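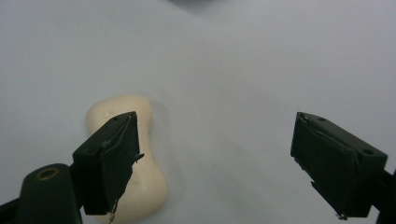

Cream-colored, pinched at the waist. Soap or foam?

Is this soap, and do I need the basket that came with it?

FlatonSink
I picked up a box of bathroom odds and ends at the Foltevville swap. The tag said "guest soap with draining basket, 2 pieces." I have doubts about both halves of that. The cream one has a matte, slightly waxy look, but so does molded foam, and there's no smell I can make out. I also don't believe a basket with slots in it keeps soap any drier than a saucer does. How do I tell what I have without ruining it?

bernmont_tubs
Wet a fingertip and rub the underside. Soap goes slick within 20 seconds or so, foam just sits there. If it still seems dry, press a fingernail in near the narrow part – soap takes a clean dent and keeps it. Old soap can lose its scent completely, so I wouldn't read much into that.

As for the basket, slots do help, but only if there is air under them. Flat on a counter, the water has nowhere to go. Put something under each end.

Mopbucket421
Its soap. Just use it. Tags at those swaps are always right in my experience
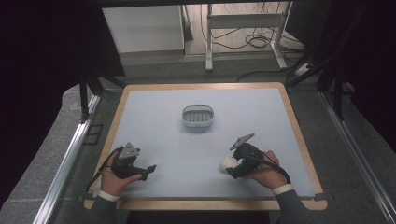

FlatonSink
Original poster

Adding the basket, near the middle of the board. It's white and oval, with low walls and a floor full of short slots in rows. I haven't tried the fingertip test yet. I'm not taking "always right" on faith, given that the same swap sold me a Sales brand "brass" hook that rusted in January.

What I'd still like to know is whether slots that short let anything through once soap has softened over them. I suspect they clog.

bernmont_tubs
They do clog. Rinse the basket upside down under warm water and run an old toothbrush along the rows. Whether that's less work than wiping a saucer, I couldn't swear to it. I went back to the saucer.

Last updated 04/02/2026
673 views | 2 shares

Related
Soap dish leaves a ring on the counter
Can old bar soap go bad?
Getting wax off a light wood edge
Foltevville swap: what to check before you buy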